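Loltmont Home and Hobby Help > Cushions, covers and upholstery

Thick quilted cushion won't lie flat and marks easily – can I still use it on a craft table?

Posted by Evangelia Zacharopoulos, 12/2/20

I run a small paper craft group in a community room, and we have a long white table with rounded corners that is very hard and quite noisy. Anything you put down on it clatters. It also picks up smudges, and I have never managed to get it fully clean, but that is a separate matter.

To make things quieter I have been using a square cushion in the middle of the table as a soft place to work on. It is blue-grey, padded right through, with a small diamond pattern in the cover. I bought it second-hand so there is no label and I can't tell you what the filling is. It was probably meant for a chair or a bench.

We make little figures and lanterns out of white paper cups. The cups are stood upside down while people work on the base, and on the bare table they slide about when you press on them. On the cushion they don't slide, but they lean. If the cup is near the middle it will stand up well enough, and if it is near the edge it tips over as soon as somebody leans on the padding next to it.
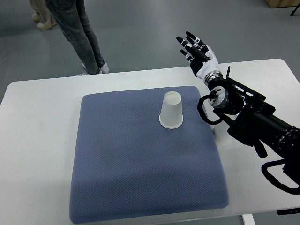 The cushion on the table, with a paper cup standing rim down on it.

What I would like to know is the following. Is there a way to make a cushion like this firmer on top without taking it apart? Does the diamond pattern matter, or would a smooth cover be better for standing things on? And how do I get glue out of it? One of the group put a wet lantern down on it in May and there has been a stiff patch on the underside ever since, which is the side we now keep facing the table.

I have already tried putting a tea towel over the top. It creased and made the leaning worse. I have also tried turning the cushion over, but see above about the glue.

I don't want to spend a lot. The group pays 2 pounds each a session and most of that goes on paint and cups. I can sew a straight line by machine but I am not confident with zips.

Edited to add: somebody has asked me for the size. It takes up most of the middle of the table and leaves a wide space on one side and a narrower one on the other, which is how people like it, so they can rest things on the hard part as well. I will measure it when I am next in.

Hélder Morais wrote:

I did upholstery repairs for 17 years, mostly pub seating, so I will take these in the order you put them.

Making it firmer. You don't need to open the cushion. The trouble is that the padding gives wherever it is pressed, and a paper cup weighs next to nothing, so it follows whatever the surface does. You need something stiff between the padding and the cup that spreads the load. Cut a square of thick card or thin hardboard, a bit smaller than the top of the cushion so that it doesn't stick out over the rounded corners, and lay it on top. Then put a cloth over the card and tuck the cloth underneath the cushion on all four sides. The weight of the cushion holds it in place. You keep the quiet, which comes from the padding underneath, and the cups have a flat surface to stand on.

If you use hardboard, sand the corners round. A sharp corner will go through the cloth in a few weeks. Card is easier to cut but it will bend in time if people lean their elbows on it. Two layers glued together with the grain running opposite ways will last a good deal longer than one.

For the cloth on top, felt is better than cotton. It grips the rim of a cup and it doesn't crease the way your tea towel did. I would not use anything shiny.

The diamond pattern. It matters less than you might think with cups, because the rim is wide compared with the pattern and sits across several of the diamonds at once. With small things such as beads or brushes it is a help, as they are less likely to roll. Where it does matter is dirt. Anything with a texture holds dust and paint flakes in the low parts, so brush it along the lines of the pattern and then across them. A nail brush is fine for that.

The leaning near the edge is nothing to do with the cover. A thick cushion is fullest in the middle and falls away at the sides. Old ones get worse, as the filling at the edges breaks down first. Keep the cups towards the middle or use the board.

Glue. This depends on which glue. If it is ordinary white PVA and it has dried, lay a damp cloth over it for 15 minutes, lift off whatever has gone soft with the back of a spoon, and repeat. Don't soak it. If water gets into the filling it can take days to dry out and it may start to smell. Some craft PVA is sold as waterproof once it is dry and the damp cloth won't do much to that. You can sometimes crack it by bending the cover back and forth between your fingers and picking the pieces off.

If it is hot glue, put the whole cushion somewhere cold for an hour or two and then try to peel it. Don't iron it, whatever anyone says, until you know what the cover is made of. Plenty of quilted covers are polyester and they will go shiny or melt.

Try everything on a small area of the underside first. You have already got one mark there so another won't be a great loss.

If you want a proper removable cover and don't like zips, make an envelope back. One piece for the front, two overlapping pieces for the back, all straight seams. Give it a generous overlap, at least a hand's width, or it will gape on a thick cushion. Wash the fabric before you cut it.

Deolinda Quintela wrote:

Just get a cutting mat. We had cushions at our group and they were more bother than they were worth, always in the way and always dirty. Dewulf do a big green one.

Also the smudges on a white table will come off with bicarb on a damp sponge.

Evangelia Zacharopoulos replied:

Thank you both. I don't want a cutting mat as they are not soft, and the noise was the reason I started with the cushion. I will try the bicarb. Does it scratch? The table is more matt than shiny and it belongs to the centre.

Deolinda Quintela replied:

Never scratched mine. Don't scrub.

Masaru Hamada wrote:

I agree with most of what Hélder says, but I would look at a different way of holding the cups before doing anything to the cushion.

We do something similar with children at a holiday club and we use paper cups by the sleeve. The Kirko ones I order come 216 to a box and they are very light and thin, so they tip over whatever you put them on. What worked for us was putting a weight inside. With the cup upside down you can't drop anything in, of course, so we put the weight down first and the cup over the top of it. A flat beach pebble does it, or a small bag of rice. The pebble should be nearly as wide as the inside of the rim. Then if the padding moves, the pebble stops the cup from sliding off.

To hold one steady for painting, stand it over a second cup the right way round with some sand in it. I mean base to base, with a blob of sticky tack between the two. It is taller than you might like but you can turn it round by holding the lower one, and fingers stay out of the paint.

For drying, don't leave them on the cushion at all. Padded fabric gives off fluff and it sticks to wet paint round the rim. Move them on to the hard part of the table, on a sheet of baking paper. If you have a space to the side of the cushion as you describe, that is the place for it. The same goes for anything glued, and that would have saved you the stiff patch.

One thing I would add on the board idea. If you use card, cover it in sticky-backed plastic before you put the felt on. Ours was plain card the first year and one spilt jar of water finished it off.

I have used a Jundine seat pad in the same way and it was thinner than yours sounds, and better for it. If you ever replace the cushion, go for something firm and not too deep. You only need enough padding to take the clatter out.

Hélder Morais replied:

The pebble is a good idea. I would still do the board, as people will lean on the cushion whatever you tell them. Agree about the sticky-backed plastic.

Evangelia Zacharopoulos replied:

I have now tried the damp cloth on the glue. It took three goes and most of it is off, though there is still a slightly hard ring that you can feel more than see. I think it must have been the ordinary PVA.

I made the board out of two layers of card from a parcel, with plastic over them, and used a piece of grey felt I had left over. The cups stand up on it, including near the edges. The felt comes untucked at one corner when the cushion is pulled across the table, so I am going to put a stitch in each corner or sew on some elastic, as you would have on a fitted sheet.

Pebbles I have not tried yet. Does it matter if they are not completely flat on the underside?

Masaru Hamada replied:

Not much on felt. If they rock, turn them over and try the other side. Failing that, use the rice bags, which you can sew in straight lines. Fill them about two thirds full and no more, or they go round like a ball.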